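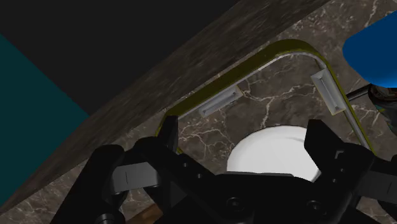
What is a pay audit supposed to show?

It shows what women and men are paid for the same work, or for work of the same value, and how big the difference is once you put the numbers side by side.

Blog > Work and Money > Equal Pay

I've been asked that question so often since the Bindamport report came out that I figured I'd put the answer right at the top and then ramble underneath it, as usual.

So, the report! The city finally published its pay figures on 18 September 2026, late on a Friday afternoon (of course), and I spent most of my weekend on the couch with a highlighter. It's 14 pages long and a lot of it is throat-clearing. The part I cared about is a table near the back: women in full-time city jobs earn $2,166 a year less than men in the same pay grade. Same grade! I read that line out loud to my dog.

I worked the front desk at the Lalholm branch library for years, back before I moved over to the clinic, and I remember how it went. A guy got hired after me, lovely person, good with the printers, and he started two steps up the scale. He'd asked for it in his interview. It hadn't crossed my mind that you could ask. My offer came on a sheet of paper and I signed the sheet of paper.

The report has a whole section on starting steps and it made my stomach hurt a little. Managers can place a new hire anywhere in the first four steps and don't have to write down why. After that everyone gets the same raises, so wherever you start, you stay behind or ahead for as long as you're there — and your pension gets figured off it too.

Umunora, the women's workplace group I've been going to since spring, is asking for two changes. One is that the posted job ad names the starting step. The other is that anyone who was placed low gets a review, without having to file a complaint against their own boss first. We have 300 signatures on the letter so far and would love more.

Somebody on the neighborhood page told me the gap is "just choices." Okay, but the table compares people in the same grade working the same hours, so I'd like to know which choice we're talking about!

The council takes it up in October, in the upstairs room at the Malabanan Building. Public comment is first, and you get 2 minutes. I've timed mine and I'm way over, so I'm cutting the part about the printers.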